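Keep the Paper Manual

16/12/2021

My new kettle came with a card the size of a playing card. One side said "Welcome!" and the other side had a square code to scan. That was the manual. I stood in my kitchen with a phone at two percent and thought, well, I guess I'll just boil some water and hope.

I know I'm going to sound like somebody's grandfather here, but I miss the booklet. I miss the terrible drawings and the page in the back for notes that no one ever wrote notes on. My parents kept all of theirs in one kitchen drawer, and when the dryer started making its noise in July you went to the drawer, and there was the dryer, page 14, "Noises."

My friend Sneha Mishra thinks I'm being silly. She says paper manuals are a waste, that most of them go straight in the trash, and that a video beats a drawing any day. She has a point about the video! I fixed a dripping faucet last year thanks to a very patient man with a wrench, and no booklet would have walked me through it that kindly.

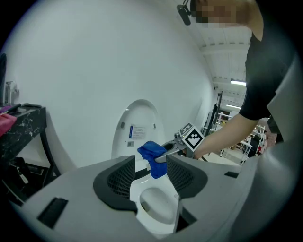

But videos move, and web pages vanish. I have an old Muvo radio that I love, and the address printed on the bottom now takes you to a site selling vitamins. The radio works fine. I just can't set the clock, so for almost 2 years it has been wrong by an hour and something, and I do the math every morning with my coffee.

And then there's the searching. Say you want to know what the orange light means. You type it in and you get 121 results, most of them from people asking what the orange light means. A booklet had one answer. It might have been badly translated, but it was about your thing, the one in front of you.

I'm not asking for the old brick in eleven languages. Give me one folded sheet — the lights, the noises, how to clean it, how to set the clock. Print it big enough to read without my glasses. I'd pay an extra dollar for that, and I'd put it in the drawer.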